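Équiper l'atelier en préhenseurs portatifs : ce que le devis ne dit pas

Galerie, Oct 27, 2020

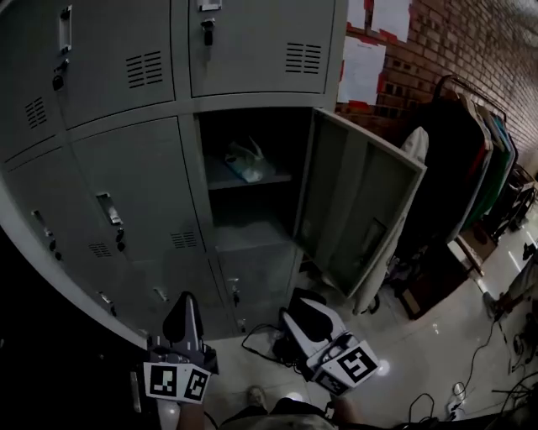
Le budget demandé pour la campagne de novembre porte sur une seule ligne, les préhenseurs à main, et je continue de penser qu'elle est mal posée. Mertens nous propose la paire à 1 386 euros, Jiltitz un peu moins, sans les doigts de rechange. Les deux brochures montrent une table blanche, un cube, une main souriante. Notre travail consiste à ouvrir des casiers métalliques, et un casier a une poignée encastrée tout en haut de la porte, une petite serrure juste dessous, et derrière, une tablette avec parfois un sac en plastique froissé dessus. Aucun des deux fournisseurs n'a voulu me dire par écrit comment ses doigts se comportent sur une poignée affleurante. Le commercial de Mertens a répondu « sans difficulté ». J'attends la démonstration.

Sibel Türkmen défend l'achat groupé de cinq paires, au motif que la remise commence là. Je me méfie des remises qui décident de la quantité. Nous avons quatre opérateurs formés, et l'un d'eux part à mi-temps. La cinquième paire servirait de réserve, dit-elle. Une réserve de doigts et de vis coûterait nettement moins cher, et ce sont les pièces que nous commandons en urgence depuis le printemps.

Reste tout ce qui ne figure pas dans le devis. Les marqueurs carrés noir et blanc collés sur les boîtiers : qui les réimprime, sur quel support, avec quelle tolérance ? Chez Kimden, on facture la planche de remplacement et on demande un réétalonnage derrière. Les câbles, ensuite. Il y en a par terre dans notre salle, personne ne les a jamais budgétés, et Lleucu Kneath réclame des goulottes à chaque réunion. Elle a raison, et ses goulottes sont plus urgentes que la deuxième moitié de la commande.

Adeo, de son côté, nous a envoyé une étude promettant 82 % de prises réussies « en environnement réel ». J'ai demandé lequel. On m'a renvoyé la même page avec un autre logo en bas. Je ne dis pas que le chiffre est faux, je dis qu'il ne peut pas servir à dimensionner un achat. Tant qu'on ne sait pas si les objets étaient rigides ou souples, ni si une porte comptait comme une prise, il vaut ce que vaut un argument de salon professionnel.

Ma proposition, telle que je l'ai transmise :

Deux paires chez Mertens, avec droit de retour après essai sur nos propres casiers.
Un lot de doigts et de marqueurs commandé en même temps, au tarif du devis et pas à celui du dépannage.
Les goulottes et deux multiprises fixées, sur le budget locaux.
Le reste en novembre, si l'essai est concluant.

Sibel trouve que c'est perdre la remise. C'est exact, et je l'ai écrit dans la note. Les objections sont à m'envoyer avant la signature, de préférence avec un prix en face.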